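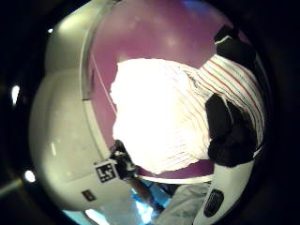
Home News Council Watch How-To Contact

How to speak at a city council meeting (and get through it in one piece)
By Chrysoula Manolakis
Updated in May

The first time I spoke at a council meeting I had four pages of notes, a dry mouth and no idea that the clock started when I said my name. I got through a page and a half. My big point about the Bakalis Street crossing was on page three, so the council never heard it, and I walked back to my seat with my ears burning.

I've done it plenty of times since then, and I've sat through a lot more meetings as a reporter, so here's how I'd do it if I were starting over. I'm in Ukberg, so some of the details are ours. Your town will do a few things its own way, but the bones are pretty much the same all over.

1. Find the agenda

Go to the city website and look for "Meetings" or "City Clerk." Ours goes up three days ahead, usually late in the afternoon, and it's a big ugly PDF. The one for the last budget hearing ran to 122 pages! Don't read all of it. The first two or three pages are the list of items, and everything after that is backup material. Find your item, write down its number, then search the PDF for that number to get the staff report.

Read the staff report. Really read it, even the dull bit with the funding table. Half the people who get up to speak are arguing with something they saw in a neighborhood group, and the council members can tell right away.

2. Work out which kind of comment you're making

There are normally two. General comment comes near the start and it's for anything that isn't on the agenda. Item comment comes when your item is called, which might be 7:15 or might be close to midnight (bring a snack, eat it in the hallway). If your topic is on the agenda and you try to talk about it in general comment, the chair will stop you. It's embarrassing but it happens to everyone once.

A public hearing is a third thing. Those are for zoning changes, fee increases and so on, and the rules can be more generous. The agenda will say "public hearing" in capital letters.

3. Sign up

In Ukberg you fill out a card on the table by the door and hand it to the clerk before the item is called. In Zumley, next door, you have to sign up online by noon that day and they don't bend on it. I found that out after driving over there. Call the clerk's office if you aren't sure! Clerks know everything, and in my experience they're happy to be asked.

You'll usually be asked for your name and the street you live on. You don't have to belong to a group.

4. Write it short

Most councils give you three minutes, and some cut it to two when there's a crowd. I write for two. That's a single page, double spaced, in big type. My order goes like this:

Name, street, item number.
What I want them to do, in one sentence. "Please vote no on item 20" is fine.
One reason, with something from my own life in it.
One fact from the staff report, with the page number.
What I want them to do, again.
Thank you, sit down.

Then I read it out loud to a timer while I'm doing something else with my hands, usually chores. It sounds silly but if I can get through it while I'm busy, I can get through it at a microphone. 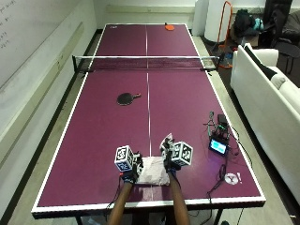

Ping pong table, net up, with a folded pink cloth on it.

If you run over, cut a whole paragraph. Don't try to talk faster. Michalis Raptis, my editor, used to cross out my first paragraph without reading it and he was right more often than I'd like.

5. On the night

Get there twenty minutes early so you can find parking and turn in your card. Sit on the aisle. Watch a couple of people go before you and notice where the timer light is. Ours is on the front of the clerk's desk: green, then yellow with thirty seconds left, then red.

Talk to the chair. You don't need to call anybody "Your Honor," and "Good evening, council members" is plenty. Pull the microphone toward you if you're short like me. They probably won't answer your questions, and that isn't rudeness, they're often told to just listen during comment. If a staff member comes over afterward with a card, take it. That's where a lot of the real help comes from.

Please don't clap, boo or shout from your seat. At the Berton Park hearing the chair cleared the room for ten minutes over it, and several parents with kids gave up and went home before they'd had their turn.

6. Follow up

Send the clerk your written comment and ask for it to go in the record. You can do this even if you never get up to speak, and it can be longer (Ukberg's web form stops you at 2000 characters, but a regular email has no limit that I've ever hit). Then email your own council member, mention the item number and say you were there.

Check the minutes when they're posted. They got my street wrong once and I had it fixed with one phone call.

And if your item gets continued to the next meeting, which happens constantly, go back. There were 70 of us the first night the crossing came up and six of us the night they voted. I still have the yellow speaker card from that one on my fridge.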